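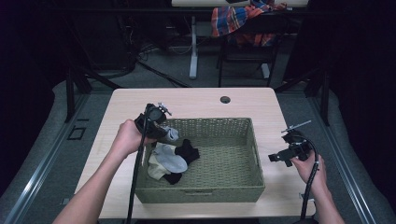 Socks in a woven basket on a light wooden table.

Residents > Bedari Court > Building Services > Minutes

Laundry Plant Working Group: Minutes
April 23, 2020 - recorded by Lowri Morgan

Held by conference call.

Present: Setsuko Onishi (chair), Rizwan Farooqui, Asif Mirani, Lowri Morgan (minutes)
Apologies: Brittany Poirier (written comments received, see item 4)

1. Minutes of the previous meeting
Accepted with one correction. Under item 3, the exhaust duct serving the north laundry room is galvanized steel for its full length. The earlier minutes gave the final section as flexible duct. The drawing register has been amended.

2. Dryer exhaust, north room
RF reported on the airflow test carried out after duct cleaning. Flow at the roof terminal was 458 cubic feet per minute with all dryers running, against a design value in the original Pirzada drawings that the group has still not been able to read. The scanned sheet is illegible at the schedule. AM asked whether the reading was taken with the make-up air louver fully open. RF confirmed it was, and that the louver actuator now travels its full stroke.

Static pressure at the common header was not recorded. The test port had been painted over and could not be opened without damaging the fitting. SO noted that the flow figure cannot be compared with the fan curve until the pressure is known.
Action: RF to replace the test port and repeat the reading.

3. Electricity use
The submeter for both laundry rooms showed 1,439 kWh for the last full billing period. LM had circulated the meter log before the call. The log has a gap of two days, during which the Trokent controller lost its clock setting and stored readings under the wrong date. The total is not affected. The hourly profile for those two days should be disregarded.

AM proposed moving the hot water recirculation pump onto the same submeter so that the laundry load can be seen as a whole. SO disagreed - the pump also serves the ground floor restrooms, and combining the two would make the figure harder to use. It was agreed to leave the pump where it is and to fit a separate hour counter.
Action: AM to obtain a price for the hour counter, including installation.

4. Washer replacement
Two quotations are in hand for the south room. The Lumport quotation covers removal of the existing machines, new inlet valves and commissioning. The second excludes valves and states that the drain trough will be reused "as found." BP's written comments recommend against reusing the trough. The outlet sits higher than the low point of the floor and there is standing water behind the machines after heavy use.

RF measured the trough outlet at 43 mm internal diameter. The Lumport data sheet asks for a larger outlet when more than three machines discharge together. Options discussed:
- enlarge the outlet and keep the trough
- replace the trough and re-grade the floor behind it
- keep the outlet and interlock the machines so that no more than three can drain at one time

The interlock was not favored, as it lengthens cycles at busy periods and depends on the Trokent controller. SO asked for the first two options to be priced separately. No order is to be placed until then.
Action: RF to request revised quotations. BP to review the drain details.

5. Water temperature
Supply at the south room mixing valve was logged at 184 °F at the heater side before the valve and within the set range after it. AM considers the heater setting too high for the present load. Lowering it was agreed in principle, subject to a check on the minimum storage temperature required for the domestic hot water system.
Action: AM to check and report.

6. Unclaimed laundry
LM reported that single items continue to be left in the drums and on the folding tables. Items will be kept for two weeks. Notice wording to be shortened and posted in both rooms.
Action: LM.

7. Other business
Lint screen spares are low. AM to reorder.
The annual fan belt inspection remains planned for August.

Next meeting: to be set once the revised quotations are received.

Last updated: after review by S. Onishi, item 4 wording only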